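FOR IMMEDIATE RELEASE

Aug 11, 2021

Garkdale Opens Skisum Computer Reuse Program to Households, Schools and Small Businesses

Drop-off service at the Hernau transfer station will repair what can be repaired and recover parts from the rest

GARKDALE – The Garkdale Department of Public Works today announced the opening of Skisum, a permanent collection and reuse program for desktop computers and related equipment. The program will be run under contract by Benítez Electronics Recovery, a regional firm, from a converted storage building at the Hernau transfer station on the east side of the district. It is open to all residents of Garkdale, to public and private schools, and to businesses with 20 or fewer employees.

Skisum replaces the spring electronics collection day, which the Department has held in the parking lot of the Hernau station. The collection day was popular but placed a heavy load on the site and on nearby roads, and residents who missed it had to store their old equipment until the following year or pay a private hauler. Under the new program, equipment may be brought in during all regular station hours.

The Department will pay for the program through the existing solid waste fee. The fee will not increase as a result of this announcement.

What the program will accept

Skisum will accept desktop computers, keyboards, mice, cables, power cords, computer speakers and flat-screen monitors. Computers may be complete or incomplete. A machine that no longer starts, or that has already had its hard drive taken out by the owner, will be accepted on the same terms as one in working order.

The program will not accept televisions, tube monitors, printers, household appliances, loose batteries or light bulbs. These items continue to be handled at the main building of the Hernau station, where separate charges may apply. Laptops and tablets are also excluded for the present. The Department is working with Benítez Electronics Recovery on a safe storage plan for built-in rechargeable batteries and expects to make a further announcement when that work is complete.

There is no charge for households bringing up to five computers per visit. Schools and businesses must schedule their deliveries in advance and will pay a handling charge of $5 per computer. Monitors and accessories that arrive with a computer are included in that charge.

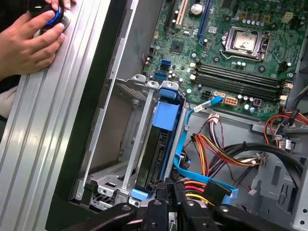
Hands beside an opened desktop computer case. The motherboard and its coin-cell battery are in view.

How equipment will be handled

On arrival, each computer will be given a tag and entered in the program's log. It will then be placed in a locked storage area until it can be examined. Access to the storage area is limited to employees of Benítez Electronics Recovery and to Department inspectors.

Examination begins with the outside of the machine, continues with the power supply, and ends with a start-up test. Computers that pass will be fitted with a newly erased or replacement drive and loaded with a free operating system. Those that fail will be opened and sorted by the likely cause of the fault. Where a repair can be made with parts already on the shelf, it will be made. Where it cannot, the machine will be taken apart.

Useful parts will be labeled and stored for future repairs. Steel, aluminum, copper wire, circuit boards and plastic will be separated and sent to processors approved by the Department. Under the contract, Benítez Electronics Recovery must keep shipping records for every outgoing load and must provide them to the Department on request. Equipment and materials collected by Skisum may not be sent to landfill unless the Department has agreed in writing that no other outlet is available.

Data security

The Department recognizes that many residents keep old computers for years out of concern for the information stored on them. The rules on data were drafted before any other part of the program, and they apply equally to households, schools and businesses.

Every hard drive will be removed from its computer within 60 days of arrival and either erased with approved software or destroyed by shredding. Drives will be tracked by a number matched to the tag on the computer. Drives received from schools and businesses will be shredded in all cases, and a certificate will be sent to the organization once the work has been done. Households may ask for shredding at the counter by checking a box on the drop-off form; no fee applies.

Residents are still encouraged to copy any files they wish to keep and to sign out of online accounts before bringing a computer in. Staff at the station cannot retrieve files after a machine has been accepted – this applies even when the owner returns on the same day.

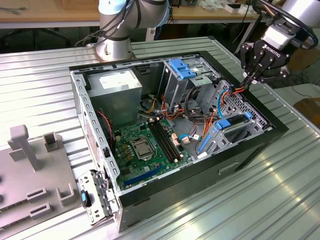

Refurbished computers will be offered first to public schools and to the Garkdale library system, then to households that qualify for the district's reduced-rate utility program. Demand is expected to be highest for machines with enough memory to handle video calls and current web browsers. Older desktop towers are often well suited to this kind of upgrade, with memory slots held by simple latches, such as the two black slots with white latches to the right of the CPU socket in the computer shown here. Adding memory may extend the use of a machine at very modest cost. Skisum will keep a supply of tested memory modules recovered from computers that are beyond repair, and will draw on it before buying new stock.

Each refurbished computer will be supplied with a keyboard, a mouse, a power cord and, where available, a monitor. A printed guide will explain how to connect the parts, set up an account and install updates. The guide will be offered in large print on request.

Households that receive a computer will own it outright. They are free to have it repaired elsewhere, and may return it to Skisum at the end of its use under the ordinary drop-off terms. Applications will be taken at the service desk of any Garkdale library branch. Applicants should bring a recent utility statement showing the reduced rate.

Trial period

The opening follows a trial carried out with schools in the Hernau area. During the trial, the program received more than 300 desktop computers, most of them from classrooms and front offices where equipment was being replaced. The Department used the trial to test the tagging system, the layout of the storage area and the forms used at the counter.

Several changes were made as a result. The drop-off form was shortened to a single page. Shelving was moved farther from the loading door, where carts had been causing delays. Cables are now sorted on arrival, after it was found that boxes of mixed cables were taking up space needed for monitors. Schools also asked for clearer advice on how to prepare equipment for delivery, and a one-page checklist has been added to the program materials. 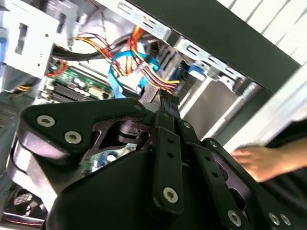 The trial also showed that many computers were being discarded with faults of a minor nature. Dust in the cooling fan, a worn-out clock battery or a loose cable inside the case can make a sound machine appear to have reached the end of its life. The checklist for schools therefore includes a short section on basic care, covering where to place a computer, how to keep its vents clear and when to ask for help. A version for households will be available at the counter and at library branches.

The Department will publish a report on the program each year. It will state the number of computers received, the number returned to use, the weight of each material sent for recycling and the full cost of the service. The contract with Benítez Electronics Recovery may be extended after the first report has been reviewed and a public hearing has been held.

Visiting the site

The Skisum building is reached through the east gate of the Hernau transfer station. Visitors should follow the green signs and remain in their vehicles until directed to the unloading bay. Carts are available. Residents who are unable to lift their equipment should tell the attendant at the gate, who will arrange for help at the bay.

Proof of residence is required for household drop-offs. A driver's license, a lease or a recent utility statement will be accepted. Equipment must not be left at the gate outside station hours.

Schools and businesses may request a delivery time by calling the Department's main office or by completing the form at the public counter. Requests should list the number of computers and monitors to be delivered – an estimate is acceptable – and should name a contact who can be reached on the day.

About the Garkdale Department of Public Works

The Garkdale Department of Public Works is responsible for roads, storm drains, street lighting and solid waste services throughout the district. It operates the Hernau transfer station and the curbside recycling service.

About Benítez Electronics Recovery

Benítez Electronics Recovery collects, repairs and recycles computer equipment for local governments, schools and private customers. The firm is based in Garkdale.

Media inquiries

Garkdale Department of Public Works, Office of Public Information. Requests for site visits should be made in writing at least five working days in advance.

###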